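Re: [handmade-table] Small pots for the September swap, and marking out the table
July 9, 2019

On the list it was written:

> Hello all. I am trying to decide what to bring for the September swap at
> Stoduscombe. Last year I brought six plates and took five home again,
> so this time I want to make something small that people will pick up.
> I was thinking of those little pots made to look like a paper sack with
> the top rolled down. I have seen them in shops but I never made one.
> Do you build them from a slab or do you pinch them? How do you keep the
> rolled top from cracking? And does anybody have a good way to plan the
> table? My half of the table last year looked like a drawer somebody had
> emptied out.
>
> Also, is it still allowed to put found things next to your own work, or
> did the rule change?

Hello,

Thank you for this question. I have been reading the list for a long time and I write seldom, so please forgive me if my answer is too long. I will take your questions one after another, but the rule first, as it is the shortest.

The rule did not change. You may put a found or bought thing next to your own work if it is not for swap and if you say so when a person asks. At the Ilby meeting two years ago there was a discussion about it and some people wanted a small card beside each bought object. I was in favor of the card, but it was not accepted. So no card is necessary.

Now the sacks. I have made them in both ways. The pinched ones come out with more life, but they are also heavier at the bottom, and I could never make two of the same size. For a swap I would build from a slab. I roll the clay to 6 mm. Thinner is possible for a practiced hand, but I am speaking of my own hand. I cut one long strip for the wall and a square with rounded corners for the base, and I join the strip at a back corner so that the seam can pass for a fold in the paper.

The most important thing is to fill the form before you close the shape. I use a bag of dry rice inside, a cheap thin bag that can be pulled out after. The rice pushes the sides outward a little and the pot begins to look as if something was really in it. Without this the sides stay flat and it looks like a box. Please take out the rice before the clay becomes stiff. I once forgot it until the next day and the clay shrank around it, and I lost the whole piece.

About the cracks in the rolled top: in my experience they come from rolling too late. You should make the roll while the clay still bends like leather of a soft shoe. I do not know if this is the correct English expression for it. I wet the upper edge with a sponge, not with a brush, I wait a few minutes, and then I turn it outward with two fingers, going a short way around, then turning the pot, then a short way again. If you make one side completely and after that the other side, the second side is already too dry. After the rolling I cover only the rim with a strip of plastic for 18 hours, and the rest of the pot stays open to the air. In this way the body and the rim arrive at the same dryness together.

I do not glaze the outside of such a pot. A shiny paper sack does not convince me. A matte color is better, and a warm one, yellow or brown or the gray of an old envelope. For a word on the front, if you want a word, write it in one movement with a dark underglaze and do not correct it. My handwriting in English is not so beautiful and I was ashamed of it for a long time, but people like a word which looks written by hand. Keep it short. Four or five letters have enough room, and with more letters the last ones go around the side and nobody reads them.

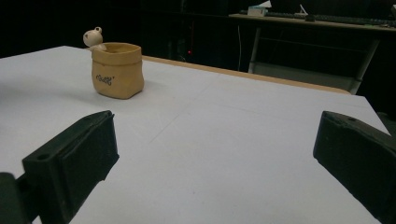 For planning the table I use a pencil. I draw thin lines directly on a white board or on a white cover sheet, across and at an angle, and I try my pieces on the lines before I decide. The lines do not have to be exact. They only help the eye to see when everything has moved slowly to one side, which always happens to me. A soft pencil can be rubbed out afterward with an ordinary eraser. A hard pencil leaves a scratch, and the scratch remains when the gray is gone, so please test first on the underside or in a corner.

I would also suggest leaving much more empty surface than you think is polite. I understand that when you have paid for half a table you wish to use all of it. But a small pot with open space around it is seen from the door, and the same pot between ten other pots is not seen by a person who stands directly in front of it. At the last Stoduscombe swap I put out seven pieces in the morning and kept the others in a crate under the table. When one piece was taken, I brought up another one. This made more work for me, but I carried home much less.

One more thought about small figures, as you asked about found things. A little figure goes well together with a sack pot, because the pot is open at the top and the figure gives a reason to look there. I prefer to place it behind, with the head higher than the rim, and not inside. If you put it inside, people believe it belongs to the pot and they are disappointed when you tell them it is not included. A pale figure is good behind a yellow pot. I tried also a dark green one and it disappeared completely in the shadow.

If your table stands near a window, look at it in the hour when the swap is open and not in the evening before. The hall at Stoduscombe has light from one side only, and matte pieces become quite gray on the side turned away from it. I turn the front with the word a little toward the light. It is a very small turn, but the word can be read from farther away.

You did not ask about the clay, but maybe it is useful. I use the buff stoneware from Tirholm, the one with fine grog. I tried the white clay from Kan for one season. It is very smooth and I liked it for cups, but for the rolled rim it did not forgive me anything. From one batch I lost more rims than I kept. Perhaps another member has better luck with it, and in that case I would be glad to read how you do it. The Tirholm clay must be ordered before the end of this month if you want it for September, as their workshop closes for the summer and the parcels wait there.

For drying before the firing, I leave the pots on a wire shelf for at least a week. In my kiln I raise the temperature very slowly at the beginning, 100 degrees Celsius per hour and not more, with the lid a little open until the smell of wet earth has stopped. The base of a sack pot is where two thicknesses of clay meet, and it keeps water longer than one believes.

I would like to ask something in return. Does a member of the list know how to make the small creases under the rolled rim, the ones where the paper is gathered? I make them now with the back of a table knife and they look like what they are, marks from a knife. I have also tried to press real crumpled paper into the clay, but the pattern is too fine and it is lost under the color. If there is a tool or a kitchen thing which does it better, please write to the list and not only to me, as I think others will want it too.

Also, I will drive to Stoduscombe by the north road and I have free space for two crates, if they are packed well and closed on top. Please tell me before the last week of August.

With kind greetings,
a member from the Ilby side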